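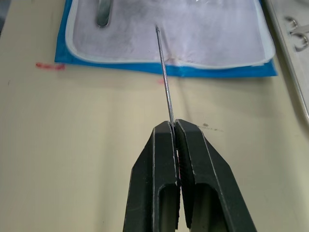 Small Tips for People Who Have Decided to Mend Their Own Instruments

I have a bench in the corner of the laundry room, a mandolin with a sunken top, two ukuleles that came in a box of curtains, and a fiddle I am not allowed to discuss at dinner. What follows has been scribbled on the backs of receipts over several years. Most of it concerns old stringed instruments, though some will do for a squeaky piano bench.

Before you touch anything

Loosen the strings a little at a time, going back and forth across the neck, and leave them slack overnight if you can stand to. Taking them all off at once on an old fiddle means the bridge goes over and the soundpost goes with it, rattling around inside like a lost button. I have fished for a soundpost through an f-hole until one in the morning. It can be done, and you will learn some new words.

Write down what string came off where. You will be sure you'll remember. You'll be wrong by lunch.

Sticking pegs

Pegs slip in winter and seize in summer, and in my house they sometimes manage both in April. For a slipping peg, pull it out, wipe it clean, rub a bit of plain blackboard chalk on the two shiny rings, and push inward as you turn. For a seized one, do not reach for the pliers. Tap the small end gently with a dowel and a light hammer, supporting the pegbox with your other hand. You now need a third hand for the rest of the fiddle. I use my knees.

Dry bar soap works where a peg grabs and jerks. Use less than you think, then wipe half of that off. There is proper peg compound in a little tube, and it will outlive you.

Buzzes

A buzz is never where you hear it. Work through the cheap causes first:

Loose tuner screws and bushings. Snug them by hand.
String ends touching the headstock or each other. Snip them.
The strap button.
A nut slot cut too wide or too low.
Something on the shelf behind you. I once took a ukulele half apart on account of a jar of picks.

If it's still there, press lightly along the top and the back with one fingertip while somebody patient plucks the same note. When the buzz stops, you've found either a loose brace or the limit of their patience. Mark the spot with low-tack tape, and keep even that off old varnish.

Glue

Hide glue for anything that may need to come apart again, which on an old instrument is everything. I keep mine in a jar set in a baby bottle warmer, and the instrument shops can sell their glue pots to somebody richer. Warm the wood a little before you glue. Have your clamps set to the right width and lined up in order, then do the whole job once with no glue at all. The dry run always turns up the clamp that hits the neck.

Squeeze-out comes off with a damp rag and warm water while it's still jelly. Leave it until tomorrow and you'll be chipping amber.

To work glue into a hairline crack, dab it along the top and flex the wood very gently with your thumbs from underneath, so the crack draws it in. Thin glue travels better. Wax paper goes under the clamp pads unless you want the pads to be part of the instrument, in which case carry on.

Sandpaper

Buy it in sheets and tear it against a hacksaw blade screwed to the edge of the bench. Write the grit on the back of every scrap before you tear, more than once, or you'll end up with a drawer of mystery paper like mine. For a fretboard I stop at 1000. People on the Falcão forum go a good deal further and I'm happy for them.

Keep 200 for braces and patches inside, where only mice will judge you.

Nut slots

Lower them a couple of strokes at a time and tune up in between. Going down is easy. Going back up calls for bone dust and superglue, which smells like the dentist and lasts about as long as you'd expect. Angle the file slightly down toward the tuners so the string leaves the nut at its front edge. If the string pings when you tune, a scribble of soft pencil in the slot will quiet it.

Parts and where they go

Muffin tins. One cup per string position, screws and all, with a second tin upside down on top for people who own cats. I had a very fine Siltach organizer with little drawers, and I dropped it down the cellar steps, and I am still finding ferrules.

Old tuners should be kept even when they're awful. A single gear from a dead set has saved me the price of a new one more than once. The Verkumard catalog lists replacements under part 1389, which fit nearly everything, and under part 206, which fit nothing I've ever met. Measure your post holes before ordering and save yourself my collection of 206s.

Humidity

Cheap gauges disagree. Put two in a zip bag with a bottle cap of damp salt, leave them until evening, and both ought to read 75 percent. Write the error on the back of each with a marker. My Lukutitz one reads low by enough to ruin a weekend - I keep it because it looks nice.

A damp sponge in a soap dish with holes in the lid will look after a case through the heating season. Wring it out properly. Check it when you change the furnace filter, or whenever you next feel guilty about not practicing.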